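Notes from the Follbridge boat show

I went down to Follbridge in September for the boat show, mainly to look at the new hybrid from Laaksonen. I have been reading about it since the spring and wanted to stand on it before making up my mind. It is a 14-metre motor yacht with two diesel engines and an electric drive on each shaft, and the yard says it will run in and out of harbour on battery alone.

The show itself has grown. There were more boats on the pontoons than last year and the queue at the gate at ten in the morning went back past the chandlery. Parking was in the field again. Bring boots if you go.

The Laaksonen was on the outer pontoon, next to a Gundholm trawler yacht that was getting most of the attention. You had to put your name down for a slot and take your shoes off. I got twenty minutes, which was enough to see the main cabin, the galley and the engine space.

The engine space is tidy. The batteries sit low down on the centre line with a walkway either side, and you can get to both fuel filters without lying on anything hot. The galley is small for a boat this size – two rings and a fridge under the counter – but there is a proper deep sink. Headroom in the forward cabin was fine for me and I am six foot one. The aft cabin is really for children.

I asked about the range on battery. They quote 12 miles at five knots, with a clean hull and no tide against you. At 20 knots on the diesels the figure is 327 miles, leaving a reserve. My own boat does less than that and I have never run short. 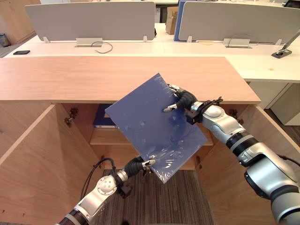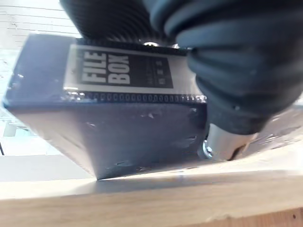 Can the batteries be charged from an ordinary marina supply?
A normal 16 amp pontoon socket will do it overnight, and a 32 amp one takes a bit over half the time.

The Gundholm is a different sort of boat. It is slower, heavier and has a wheelhouse you could live in. There is a single engine, a keel that protects the propeller, and side decks wide enough to walk along carrying a bag in each hand. I liked it more than I expected to. The tank holds 2000 litres, so filling it would be a painful morning.

I also had a look at the Alberg tender, as ours is on its last legs. It weighs more than the old one and I am not sure our davits would take it. The price was £600 over what I wanted to pay, and that was before the outboard. The man on the stand offered to throw in the cover.

Lunch was a crab roll, eaten on the sea wall. Good, but small.

I have not decided on anything. The Laaksonen would mean selling ours and borrowing a fair amount, and the berth fee would go up by £900 a year for the extra length. There is a sea trial on offer in October and I have put my name down for it. I will write that up if the weather lets us out.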